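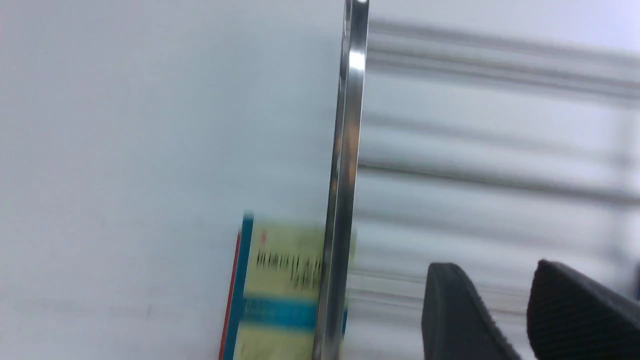

Cleaning and changing the finger pads

We have one small arm on the bench at Werna, a Rekmont with two rubber fingers, and it does the same jobs every day: it takes boxes, books and flat thin things from a rack and puts them back. Most of the trouble we had in the first year came from the rubber and from the little camera at the wrist. The arm itself is strong and asks for very little. So I collected the tips in one page, for the person who comes after me and for anyone who has a similar machine in the workshop.

The rubber is black and has fine ridges on it. Printed card leaves dust in the ridges, and after enough days the ridges are full and the finger is smooth like a shoe sole. Then the boxes start to slip.

What I do:

Stop the program and press the red button on the control box. Wait until the hum is gone.

Open the fingers by hand, slowly, to the widest position.

Brush along the ridges with a dry toothbrush, first the inside faces, then the tips. Do not brush across, it pushes the dust deeper.

Wipe with a cloth and a little warm water with dish soap. No alcohol on this rubber. We used it one winter and the pads became hard and got small cracks at the tip.

Let them dry in the air. The hair dryer is not a good idea, the glue under the pad does not like it.

We change the pads every 500 hours. The Pruvdale pads fit without cutting. The old ones come off if you warm them with your hand for a moment and pull from the bottom side. Scratch the old glue away with a plastic card, never with a knife. The new pad must sit flat, and the ridges on both fingers must go in the same direction. I once put one the wrong way and looked for the fault two days in the software.

Write the hour number on a piece of tape and put it on the back of the control box. The notebook gets lost, the tape stays.

The camera at the wrist

It sits very near to the work, so it collects every fingerprint. Clean the lens with the kind of cloth you use for eyeglasses. Breathe on it, wipe in a small circle, finish. If a spot stays after three times, it is maybe inside, and then you must take off the front ring.

Remember that things come blurred when the arm moves. Printed text on a box can be impossible to read in such a moment even with a perfect lens. Before you clean anything a second time, let the arm stand still and look again. I have polished a clean lens more often than I like to say.

Check also that you see the fingers in the picture, in the lower right corner. This is how our camera is set. When they move to another place in the picture, the bracket has turned, and the two screws on the side want to be tightened. Use the short key, and stop when it feels firm. The bracket is soft metal.

Shiny edges and light

Polished metal is the most difficult thing for our arm. A chrome edge gives a white highlight at one place and takes the color of the room at another, and the program can think it is two objects. These helped us:

Move the lamp to the side, so that it does not shine straight on the edge.

Put a sheet of baking paper in front of the lamp. It costs nothing and the light becomes softer. Keep it away from a hot bulb, we have only LED.

Close the curtain in the afternoon. From 2 o'clock the sun comes on our bench, and all the settings from the morning are wrong.

If you can choose, teach the arm to take the thing by a plain side and to leave the shiny one free.

Grip force

Our number for card boxes is 28 on the scale of the controller, and 50 for anything heavy. I can not tell you what the scale means in real units, the manual has it in a table that I never needed. Begin low and go up in small steps. A box which is pressed too hard shows a bow in the front side, and the corners open after some weeks. With books, look at the spine.

After you change the pads, go down a little with the force. New rubber holds better than the old one.

Cables

The camera cable goes along the arm with Iyengar clips. Leave a loop at the wrist, big enough that you can put your fist in it. When the loop is small, the cable pulls at the plug each time the wrist turns, and the picture goes black for a second. We thought long that the camera was broken. Once a month I run the wrist slowly from one end to the other and only watch the cable.

Small things to keep in the drawer

Toothbrush, two cloths, plastic card, short key, one pair of new pads still in the bag, a few spare clips, the tape and a pen that writes on it. The pads should lie flat and in the dark. Do not put the oil can in the same drawer, because the rubber takes the oil and then you can throw it away.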